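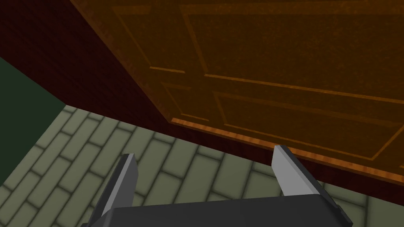 How much should a small shop set aside for its first gripper setup?

Plan on 2,000 dollars for the hand, the mount and the odds and ends, and keep the arm on its own line.

I got to that number the slow way, so let me walk you through how I do it now. First, write down the jobs before you open a single catalog. Mine were pulling cabinet doors, picking things off a table, and reaching down low near the floor (that last one eats more planning time than you'd think!). Next to each job, put the widest thing the fingers have to close on and the tightest spot they have to fit into. Do it in pencil. You'll change it.

Then get quotes. I asked Surmont and Kemeys for the same thing, a plain two-finger parallel gripper, and I sent them both the same one-page list so the answers would line up. Kemeys came in lower, but their quote left off the cable and the adapter plate, and once I added those back the gap was tiny. Ask for spare fingers on the same quote. A pair was 48 dollars for me when I bundled it, and 100 when I went back for a second pair in March. Ouch. 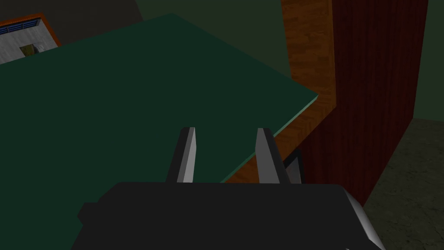 Simulation time gets its own line too. I run every job in a simulated room before I pay for hardware, and I use Gosteo for that on the monthly plan. Put your own furniture sizes in, even if the models look a bit plain, and drive the gripper right up to the edges and corners where you expect trouble. If the body of the gripper bumps something before the fingers get there, you want a slimmer housing or a longer finger, and that changes the quote. I paid 456 dollars in simulation fees all told and I'd happily do it again.

Now add it up in a spreadsheet with four columns: item, quoted price, shipping, and date you need it. I keep mine in Fundska so I can see what's spent and what's only promised. Sort by the date column. The adapter plate had the longest lead time of anything I ordered, so that went in first and the gripper went in after.

Last step, leave a blank row at the bottom for the stuff you forgot. Mine filled up with bolts, a longer power cord and a second emergency stop button.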